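Final Project Report: Stage Managing "Siregar"
Intro to Theater Production
Wahyudi Harahap
03/08/2024

So my project was stage managing Siregar, the one-act Palesa Ngubane wrote for the student slot at the end of the term. I'd never called a show before. I'd run a follow spot once (badly) and I'd painted a lot of flats, and that was pretty much my resume. When Palesa asked me I said yes before she'd finished the sentence, and then I went home and looked up what a prompt book was.

The play is a family drama with jokes in it. The Siregars run a boarding house, the oldest daughter has come home to tell everyone she's selling her share, and she keeps getting interrupted by lodgers, by the phone, by a birthday cake. The whole thing takes place in one evening in one kitchen. It runs 40 minutes with no break, so once it starts there's nowhere to hide!

Rehearsals

We had a cast of five and a room that we shared with the dance students. My first job was the schedule, and I got it wrong. I built it around scenes, in order, which looked really tidy on paper, but it meant Eleni Golob (she played the daughter) was called every single night and Azlan Lubis, who has two short entrances as the lodger, was also called every single night and mostly sat on the radiator doing his chemistry. Palesa was nice about it. In the second week I redid it by who was actually on stage together, and things got a lot calmer. If I'm taking one skill out of this class it's that one.

Blocking notes were the other thing I had to learn as I went. I started out writing full sentences, like "Eleni crosses behind the table and picks up the cups." You can't keep up that way. By the time I'd written it she'd put the cups down again and had a fight with her brother. Ikhsan Chong, our lighting designer, showed me his shorthand from Dromudcombe, the summer theater where he worked last July, and I stole nearly all of it. My prompt book from the middle on is a mess of arrows, but I can read it, and so could he when he had to cover for me at one run.

Tech

Tech was hard. We had 146 cues between lights and sound, which is a lot for a short play, and Palesa kept wanting more little changes as the evening outside the kitchen window got darker. I loved what it did to the mood. I did not love calling it. There's a stretch near the birthday cake with 12 cues on a single page, and the first three times through I fell behind and just stopped talking, which is the worst thing you can do on headset. Ikhsan suggested grouping some of them so that one "go" fired the light and the phone ring together. We tried it, Palesa couldn't tell the difference from the house, and I could breathe again.

Props were my fault too. I'd made a list but I hadn't made a table, so stuff wandered. The cake knife disappeared between the dress rehearsal and opening and Eleni cut the cake with a wooden spoon. She got a laugh, and Palesa has now put the spoon in the script.

The performances

We did 2 shows. The first one was fast, everybody was nervous and we lost a few laughs because people talked over them. The second was so much better. The silence after the daughter finally says she's selling went on and on, and I held the blackout until I felt Palesa (sitting right next to me) let her breath out. I'm really proud of that cue.

What I'd change

I'd tape out the set on day one. We rehearsed with chairs standing in for counters for way too long, and when the real pieces came in everybody had to relearn their crosses. I'd also send out rehearsal reports the same night, even short ones. I let a few pile up, and the costume people found out about a quick change from Azlan in the cafeteria line.

Thanks to Palesa, Ikhsan, the whole cast, and the dance students for lending us their room and their fan. 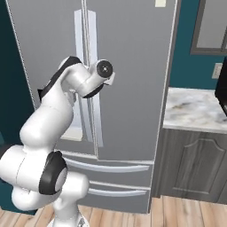 Robotic arm and refrigerator, computer rendering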